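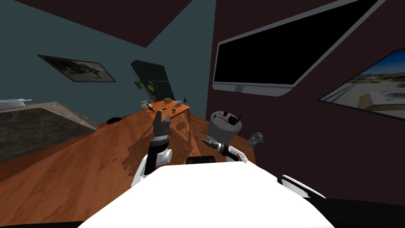 Reading a Short Business Case
Session 5: Stock, cash and the slow month

Course tutor: Chi-keung Liu

Before the session, read the Trendier case in your pack. It is short. Read it once without a pen, then again with the stock table beside you.

Background to the case

Trendier is a small shop selling bags and scarves. It buys most of its goods from one supplier, Runda, and pays on delivery. A second supplier, Annamalai, offers goods of much the same quality at a slightly higher price, but gives 60 days to pay. The owner, Irum, has to choose between them before placing the February order. February is the slowest month of the year for the shop.

Profit and cash

Most of the wrong answers handed in last year came from mixing up these two words. Profit is what is left when the cost of the goods sold, and the other costs of the period, are taken from sales. Cash is the money in the bank. A shop can make a profit in a month and still be unable to pay its rent at the end of it.

Stock is where the two come apart. When Trendier buys a scarf, the money leaves the bank on the day of delivery. The cost of the scarf does not reach the profit figure until the scarf is sold. If it sits on the shelf until summer, the shop has paid for it and has nothing yet to show for it in sales.

A worked case

Suppose Irum orders 700 pounds' worth of goods from Runda on the first day of the month. The bank balance falls by 700 pounds that day. Profit does not change at all, as the shop has swapped money for goods of the same value.

Now suppose the same value of goods comes from Annamalai. The bank balance stays where it was. The shop has the goods, and it also has a debt, called a trade payable. If the goods sell inside 60 days, the customers' money arrives before the bill has to be paid.

In practice the goods from Annamalai would cost a little more, so the profit on each item is lower. The question in the case is whether the extra time is worth the extra cost. The answer depends on how fast the stock sells and how much money the shop has in hand at the start.

Stock turnover

To work out stock turnover, divide the cost of goods sold in the year by the average stock held. A figure of 8 means the shop sold and replaced its stock 8 times in the year. Use cost for both parts of the sum. If you put sales on the top and cost on the bottom, the result will be too high and cannot be compared with anything.

A yearly figure hides the slow months. Trendier's turnover for the whole year looks healthy, but the stock table shows that goods bought after Christmas move slowly. Mention this in your answer.

Common mistakes

Treating a payment to a supplier as a cost on the day it is made.
Forgetting the delivery charge, which is part of the cost of stock.
Leaving out old stock because it is "already paid for". It still counts, at cost or at what it can be sold for, whichever is lower.

To hand in

Write one page advising Irum which supplier to use for the February order. Show your working for stock turnover. Say what further information you would ask for, and from whom. Bring a printed copy to the next session.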